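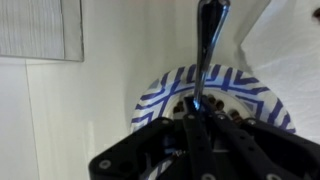 The Stusix kettle has been making my morning tea since July, and I've grown very fond of it. It pours slowly and kindly, even when I'm half asleep. All you need beside it is something shiny with a long, narrow handle for stirring.
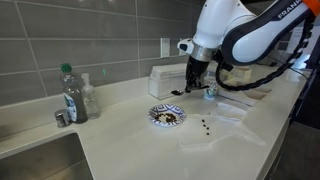 **Benvinda Aguiar**, kitchen reviewer

My old kettle shrieked – this one only hums, bless it, and the lid opens 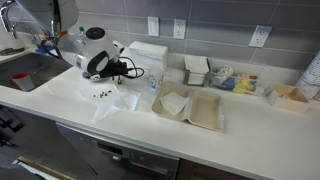
wide enough for my whole hand, so scrubbing out the scale is easy. The cord is too short, though, and I do grumble about that. I'd still buy it again! 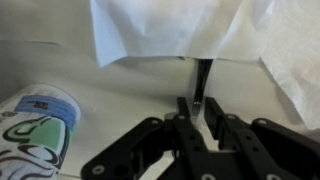 *A pale work surface, seen up close.*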